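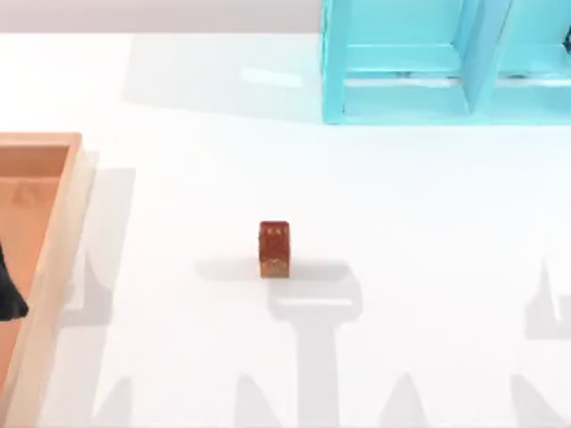 By Liam Costello

Ask people what they would hand over to a robot and most of them name the same few jobs. Loading the dishwasher comes up a lot, and so does the ironing. Anyone who runs a small shop or a stockroom will say putting things back where they belong.

Putting things back sounds like the easy one. You pick up an object, carry it a short way and leave it in the right slot. A child of three can do it, if not always willingly. Yet it remains one of the jobs that firms in this business spend most of their time on, and much of that time is spent in simulation, with a drawn table, an orange tray, a blue rack and a small block.

Su-bin Hwang runs the training work at Yeon, which has been teaching two-armed machines to tidy since last May. Her team starts every new task on the computer. A task has to be done 1,000 times in simulation before she lets anybody try it on a real bench, and she looks at the failures before she looks at the score.

"People expect the picking up to be hard," she says. "It was hard, ten years ago. Now the trouble is mostly at the other end, where you have to put the thing down."

A rack with upright dividers is a good test of that. The arm has to come in at the right angle and keep its fingers clear of the panels on either side. Then it has to let go without dragging the object back out again. A person does this by feel. If the edge of a plate touches the side of the slot, the hand shifts over and carries on, and the person could not tell you afterwards that it happened.

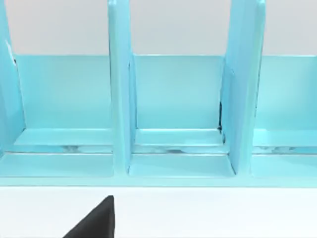

Many robot hands have very little feel, or none. They work mainly from what their cameras can see, and the closer a hand gets to the job, the more of the view it blocks. Shiny surfaces add to the trouble. So do shadows, which fall across the work as the arms move and can look to a machine like the edge of something solid. Hwang's team changes the lighting from one run to the next for this reason, and they change the colours as well.

I asked her how the real bench compares. In the last set of trials she would talk about, the machine made 400 attempts at putting one object into one slot and failed at 29 of them. That is a respectable result in a laboratory. In a kitchen it would mean something dropped or jammed every day or two, and somebody would have to be there to sort it out.

Bheki Mabuza has a clearer idea than most of what that costs. He manages the returns room at Drera, a mail-order homeware business, where 27 people open parcels, check what is inside and put it back on the shelves. He had a pair of arms from Flandex on trial for most of the spring. They were given one bench and one product, a boxed mug.

"It did the mugs," he says. "It did them slowly, and it did them all night. Then a box came back with the flap open and it stopped until the morning."

He has not bought them. He has not ruled it out either, and he was more patient about the open flap than I expected. New starters get stuck on odd things too, he said — the difference is that they ask the person next to them.

At home the sums are harder still. A returns room can be arranged to suit the machine, with the bench at a fixed height and the same box coming down the line. A kitchen has a wet chopping board leaning on the toaster. Gervásio Pimentel, who designs fittings for Lernent, thinks the first useful home machines will come with their own furniture: a rack made for the gripper, a tray it knows, and a clear stretch of worktop between the two. You would put the dirty things in one place and find them clean in another.

I can see that working in a new flat. I find it harder to picture in my own kitchen, where the worktop was last clear when we moved in. Pimentel's own rack is due to go on a real bench in the autumn, with cups first and plates to follow if the cups go well.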